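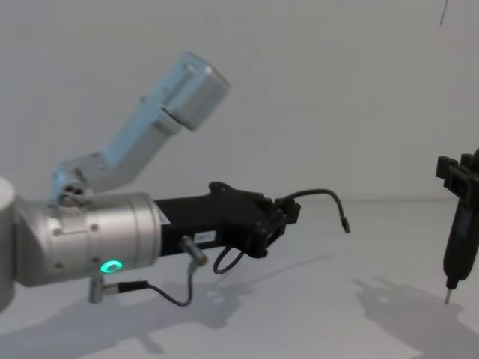 Black cables, white table, plain white wall.

Cable sorting week at the Mustenden workshop. Posting as I go so I remember what I did. 1/5

We had one bin for everything since March and it held more than 20 leads, most of them black, most of them with no tag. I tipped it out on Monday and put them in piles by connector. Anything with a split jacket went in the scrap bag.

Zuzanna Sikora asked if we should go by length. I tried it. Length is no help when you need a certain plug, so connector first, then length. 2/5

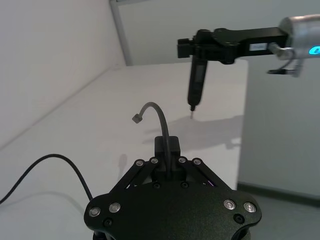

Color is the part I would change if we were buying again. Black is easy to find on a white top, but black next to black is slow work. The thick one arching up to the left has a small gray square tip, and that tip is what I would go by. The thinner one on the far left runs across the table and goes out of sight behind the black plate, so a tag in the middle of the lead would be more use than one at the end. 3/5

Tags are paper flags from Judstead, written in pencil. Marker smeared on the first few. 4/5

Still to do: the drawer under the window, and the box that came over from Ganumthorpe. If anyone knows a tag that stays put on a thin cable, please reply. 5/5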